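Reading a Roadbook on a Moving Motorcycle
Course notes, second session
Obsa Woldegiorgis, Dandbridge Adventure Riding Evenings

These are my notes from the second evening, tidied up a bit for those of you who missed it and for those who were there but spent the whole time scribbling on the back of the sample pages. I've kept more or less the order I talked in, wandering included. Bring them along to the practice loop in August, folded into a jacket pocket, and don't worry if they come back with coffee on them. Mine always do.

Where we left off

Last time we went over what a roadbook is made of, so only a quick refresher. Each line has three boxes. The left one gives you distance, the big number being the total from the start and the small one being the distance since the previous line. The middle box is the tulip, the little drawing of the junction, where the dot (or ball, depending on who drew it) is where you come from and the arrow is where you go. The right box is for notes: surface, hazards, a landmark, sometimes a sign you should see.

Several of you asked why the tulip never seems to match north. It isn't meant to! You always enter from the bottom of the drawing, whatever way the compass says you're facing. If you catch yourself trying to turn the paper around in your head, stop doing that. Ride in from the bottom, leave by the arrow.

The partial distance is your friend

New riders stare at the total. I did it for a whole season. The total is great for checking you're still on the route, but the partial tells you how hard you should be concentrating right now. If the next line is 13 miles off, sit back, drink some water through your hose, look at the hills. If it's 0.2, you had better have read it already, and the one after it too.

That brings me to the habit I'd most like you to pick up, which is reading in pairs. Before you roll away from any junction, look at the next two lines together. Where they're close, say them out loud as one instruction: "left at the barn, then right straight after." Yes, inside your helmet, yes, out loud. I've been doing it for years and I still miss turns when I get shy about it.

We tried this in the room with the Clorura route, lines 13 to 16. Four lines in less than a mile, and the third has a fork where the main track looks like it goes right but the arrow goes left. Most of the room sailed right. Have another look at it at home with a pencil and see where your eye gets pulled.

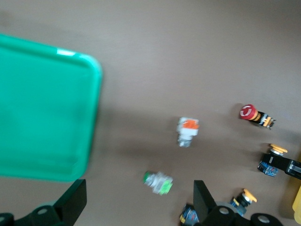

Odometer drift

Your trip meter is lying to you a little. So is everybody else's. A worn rear tire, a different sprocket, wheelspin on gravel, the person who wrote the roadbook cutting every corner on a small bike -- it all adds up. On my old single I was nearly 2 percent over, which sounds like nothing until you're forty miles in and the turn you want is most of a mile away from where your meter says it ought to be.

So you correct. Every time you reach a landmark that can't be anything else (a bridge, a chapel, a signposted crossroads), compare the total in the roadbook with the total on your meter and bump yours up or down until they agree. Do it while stopped the first few times. Once you know your buttons by feel you can do it rolling, but please not on the first day, and please not in traffic.

If you find you're always correcting in the same direction, change the wheel size setting in the meter. Measure it properly: mark on the tire, mark on the floor, sit on the bike, roll it one full turn, measure again. You'll want a friend for this. Write the figure on a bit of tape and stick it inside your fairing, or wherever you won't lose it.

Don't correct at a junction you only think is the right one. I did this on the way up to Bernano. I was short by a bit, found a left turn that looked good enough, zeroed myself to it with great confidence, and then followed a farm track until it became a farm. After that every line was wrong by the same amount, and it took me ages to believe it.

When you're lost

You'll know before you admit it. The note says gravel and you're on tar, or the note says river on the left and there's no river. Give it one more line. If the next one doesn't fit either, stop, and stop somewhere other riders can see you and get past.

Then go back to the last place you were certain of. The exact place, all the way. Reset your total to the figure printed for that line and start again from there. Cutting across country to rejoin the route farther on feels clever, and now and then it works, but on an organized event you could meet the whole field coming the other way. On a timed section you may also be riding against course, and that'll get you sent home.

Never follow the tire tracks. Or follow them, but treat them as gossip. My friend Obi once led eleven people into a quarry that way, every one of them trusting the track in front.

Marking up

Bring highlighters, at least two colors. Mine go like this:

Orange for danger (anything with exclamation marks, and I go over the triple ones twice).
Green for a change of direction that's easy to miss.
Yellow for fuel and for the start and finish of special tests.
Blue for speed zones, out to the end of the zone and not just the line it begins on.

Yours can be different, but keep them the same from one event to the next. And go easy. A page with everything colored in is no better than a plain one, and a good deal harder to read when the sun's low.

Do it the night before, sitting down, after dinner. Expect an hour or more for a full day's book, more if you're joining and rolling the paper yourself. When you load the holder, wind the whole roll forward and then back once to check that it runs straight. Leave some blank paper at both ends. I tape mine to the rollers and fold the corners in so nothing catches.

For next time

Mark up the Clorura pages completely and bring them with you. Ride any route you know well, ten miles or so, and write your own roadbook for it, tulips and all. Drawing them teaches you more about reading them than I can from the front of a room, and we'll swap them around and try to follow each other's.

Those of you still deciding on a holder, hang on until you've tried the ones I'm bringing. There's a hand-wound one and an electric one, and people have strong feelings about both.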